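Learning the bus again

26/02/2018

When I moved to Sultovdale last July, I sold my car and decided to go to work by bus. My colleagues at Jendatik found this strange. It is 12 stops from my street to the office, and in the beginning I counted every one of them, because I was afraid to miss mine.
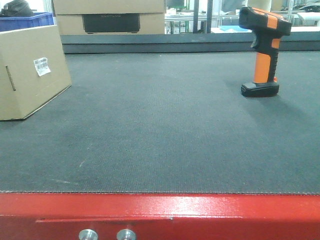 The number 62 is my bus in the morning. It is never early. In winter the windows are covered with fog and I must clean a small circle with my glove to see where we are. I like this part of the day more than I expected – I can read, or practice my English with the free newspaper.

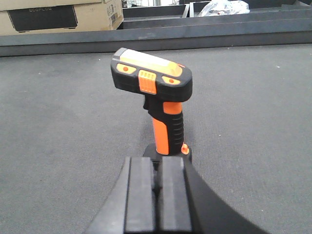
In the evening I prefer the 80, even if it goes the long way through Stisia. The driver waits when somebody is running. Also there is a bakery beside the stop, and they sell the last rolls for half the price after six.

A monthly pass costs less than I paid for parking alone.

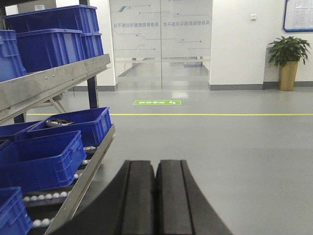

Next month they will change the timetable, and the 80 will not stop at the bakery anymore. I wrote a polite letter to the bus company. So far I have no answer, but I will write again on Friday.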